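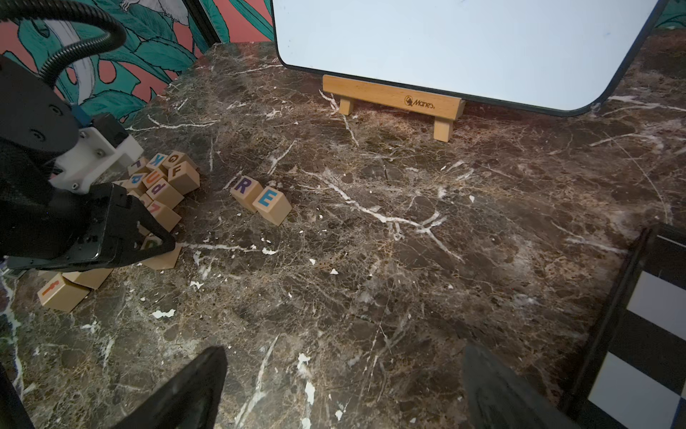 Alphabet blocks, a thread. I have been meaning to get this off my chest since March and the kettle is broken, so you lot can have it instead.

A set of alphabet blocks is sold to you as twenty-six letters. You get twenty-six letters for as long as it takes to open the box. After that you own a heap.

Ours are the plain wooden sort with a coloured letter on the face. Bought from Prorby, who describe them as "an heirloom". I have met heirlooms. They stay in a cabinet and don't get under the sofa.

They live on the marble table at the moment, the dark brown one with the veins. Marble was a mistake for many reasons. Chief among them is the noise of a wooden block landing on it at ten to six in the morning.

Second reason: it shows every crumb and fleck going. I wipe it, I turn round, there are white bits on it again. I've stopped asking what they are.

Let's talk about which letters come to the top of the heap. It is always G. It is always K. If you want a vowel you may apply in writing.

We do have a U. The U is orange and very easy to find, and I would like you to try making a word out of G, K, F and U in front of a small child. Go on. I'll wait.

(The F got put at the back of the pile after that.)

There is also a lowercase p, in purple, and a lowercase f, in orange. So some of the set is capitals and some isn't, and I have read the leaflet twice without learning why. The leaflet is mostly about not eating them.

Somebody in the replies is going to tell me lowercase first is better for early readers. I know. I've read the same article. The child in question is using the f as a sandwich.

Where we sit to do this, since people have asked: the back room, the one with the jungle wallpaper. Coral pink with teal leaves the size of a tea tray. It came with the house and I was going to have it off within the month.

Reader, it is still up. I've grown fond of it. It's the only thing in the room that's louder than the blocks.

The whiteboard is a newer arrival. White board, black edge, little wooden easel that says Manes on the crossbar. The plan was that I'd write a word on the board and we'd build it on the table underneath.

What has been written on the board so far: several words, all wiped off by sleeve. It has that faint smudginess now that no cloth will shift. Tips welcome, unless the tip is vinegar. The room smelt like a chip shop for 3 days.

The words we have managed to build, with adult help: CAT. That's the list.

We nearly had DOG, but the O had gone missing and what we had was D G. I was told firmly that this was fine and that it was a small dog.

On storage. The box they came in lasted 2 weeks, which I gather is above average for cardboard in this house. Then I bought a drawstring bag from Plornuner, and the drawstring became the toy.

Then a tin. Please never put wooden blocks in a tin. I thought the boiler had gone.

So now they go in a heap on the table and I call it a display. If you scatter a few towards the front edge and leave one tipped over, it looks quite deliberate, like something in a magazine about people who own linen.

I did look at replacements. Sarpong do a very handsome set in a tray where each letter has its own slot. It has 1,177 reviews and I read far too many of them. A good many are from people whose tray is now full of raisins.

Also looked at the Zurunholm ones, which have the letter on every side so you never get a blank face looking up at you. Sensible. I can't tell you how much of my life I've spent turning over bare bits of wood looking for an E.

But they weren't in stock, and by then I'd turned over one more and found the E, so the moment passed.

Update, April 6, 2022: the O has been found. It was in a welly. We have now built DOG. It was then pointed out to me that this was a different dog, and the small one would like his letters back.

Last time I tweeted about toys, 1,950 of you turned up to tell me about magnetic tiles. I am aware of magnetic tiles. I have stood on one.

Anyway, if anyone has a spare lowercase q, ours has a bite out of it. Will swap for a K.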